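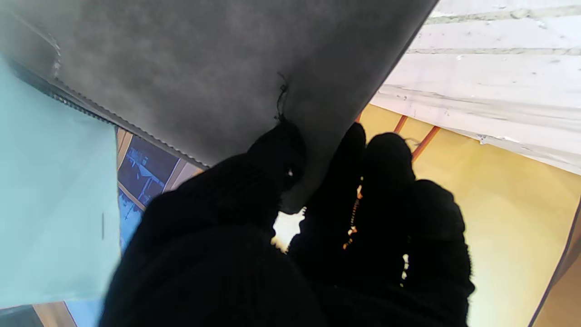

Grauer Stoff mit filzartiger Oberfläche, Nahaufnahme

Teilnehmende für Ernährungs- und Bewegungsstudie gesucht

Für die Studie Piltia sucht das Institut Gilline gesunde Erwachsene mit überwiegend sitzender Tätigkeit. Untersucht wird, wie sich die Verteilung der Eiweißzufuhr über den Tag bei gleichbleibender Energiemenge auf Körperzusammensetzung und Griffkraft auswirkt. Vorgesehen sind 48 Plätze. Die Studiendauer beträgt 10 Wochen, davon vier Wochen mit festem Speiseplan. Die Zuteilung zu den beiden Gruppen erfolgt per Los.

Voraussetzungen:
Alter 25 bis 55 Jahre
stabiles Körpergewicht in den letzten drei Monaten
keine Stoffwechselerkrankung, keine Schwangerschaft
kein Leistungssport, keine laufende Diät

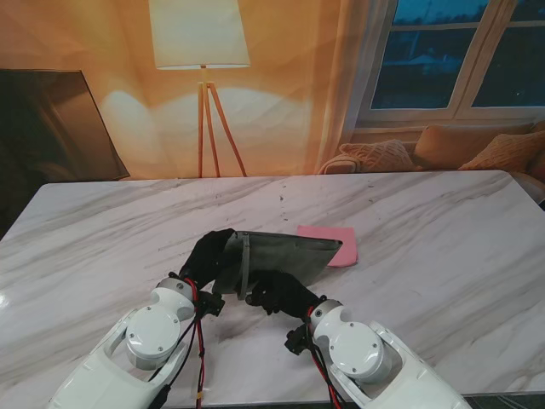 Das Ernährungsprotokoll wird täglich auf Papier geführt, die Einträge erfolgen unmittelbar nach jeder Mahlzeit. Erfasst werden Uhrzeit, Menge in Gramm und Zubereitungsart, Getränke eingeschlossen. Zum Transport der Protokollbögen genügt eine flache Stofftasche – lose Blätter nehmen wir nicht an. Der feste Speiseplan umfasst 2.480 kcal pro Tag und wird bei Bedarf an den gemessenen Ruheumsatz angepasst.

Die Messtermine finden morgens und nüchtern im Studienzentrum Hermans statt. Bestimmt werden Gewicht, Taillenumfang, Körperfettanteil und Griffkraft, bei zwei Terminen zusätzlich Blutwerte.

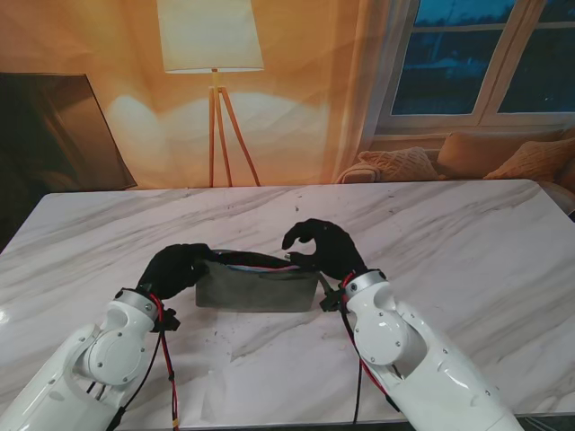
Zwischen den Terminen ist ein Schrittzähler zu tragen, der leihweise gestellt wird. Die Daten werden pseudonymisiert mit der Software Fima ausgewertet. Ein Rücktritt ist jederzeit ohne Angabe von Gründen möglich.

Die Aufwandsentschädigung wird nach dem letzten Messtermin überwiesen, bei vorzeitigem Abbruch anteilig. Fahrtkosten werden gegen Beleg erstattet.

Anmeldeschluss: 1. September 2020. Anmeldung über das Kontaktformular, Stichwort Piltia, mit Angabe von Alter, Größe und Gewicht.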